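Wednesday, kitchen counter, continued from last entry

We are still working on the counter in the test kitchen. Last time I wrote that the stains near the sink side were not from the stone but from something on top of the stone. Kalkidan did not agree, so today I tried again with more patience, and I write it here so that we both can read the same thing.

Background for Mebrat, who was away: the counter is white quartz with small gray, brown and beige flecks. The flecks make it hard to see dirt. A crumb of bread has the same color as a fleck, and a dry drop of tea also. In the first week we cleaned only what we could see, and this is how we got the sticky places. Now we clean by hand feeling first, then by eye with the lamp low from the side.

What I did in the morning:

Moved everything to the left half. Wiped the right half with warm water and one drop of dish soap, cotton cloth, no pressure. Dried with the second cloth. Put my palm flat and went slowly from the wall to the front edge. Found 2 rough places, both near the front, both smaller than a coin.

On the first place I put a wet cloth folded in four and left it while I drank my coffee. After this it came off with the fingernail. It was sugar or jam, I think. On the second place the wet cloth did nothing. I used the plastic scraper from Kütt, the one with the short blade, held almost flat. It came off as one thin piece, clear and a little yellow. I believe it is old glue from the tape which Gebremedhin used to hold the paper template. I kept the piece in a folded paper in the drawer, because Kalkidan will want to see it.

So the answer for both places: on top of the stone, not in the stone. I do not say this to win. If she finds a third one which does not come off I will change this sentence.

Polish: I did not use the Tredivard cream this time. The surface was already very glossy after drying. On the label it is written for stone floors and stone tables, but there is no word about places where food is cut. Xinyi wrote to the shop in Vultomcombe to ask. Until there is an answer please leave the bottle closed.

Sanding pads, a small correction. In the February notes I wrote that the grit of the blue pad is 2,000. It is 1,000. The 2,000 is the gray pad. I mixed them when I copied from my own handwriting. Neither of them should touch the top of the counter. They were bought for the steel strip of the old bench and they should stay in that box.

Afternoon. Kiros came to look at the front edge, which is a thick light gray band and a different matter from the top. He asks if we clean also the under side. I had to say no. I never put my hand there before today. I did it then, in front of him, and it was dusty but not sticky, which was better than I was afraid of. I wiped it twice. Under the counter there is always shadow, so things which stand there get forgotten, and the floor there gets less mopping than the middle of the room.

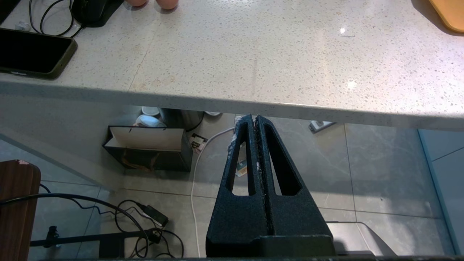
The rule about what may stand on the counter is still not decided. My proposal is that the cutting board can stay, because it is used every day and it is lifted anyway when we wipe. Phones and cables I would like to have on the shelf by the door. A cable on a counter collects grease along its whole length and then it draws a line when somebody pulls it. Gebremedhin says there is no socket by the shelf. This is true. He will look if the long extension from Mustasberg is still in the store room, and if it is not, then we keep the cables where they are and wipe them on the same day as the counter.

About the floor: large light gray tiles, marble look, with thin dark lines of grout. They dry quickly but the grout does not, I have to learn more about this before I write something. Xinyi used only water last month and the lines looked even. I would continue with this.

Bags and small things on the floor should be lifted before mopping and not pushed with the mop. I pushed one in January and the bottom of the paper went soft.

Left to do:

Feel the left half by palm, same method. Kalkidan wants to do this herself, good.

New cotton cloths, the thin ones leave threads.

Ask Kiros for the low lamp back when he finishes with the window frames.

Look again at the jam place after some days of normal cooking.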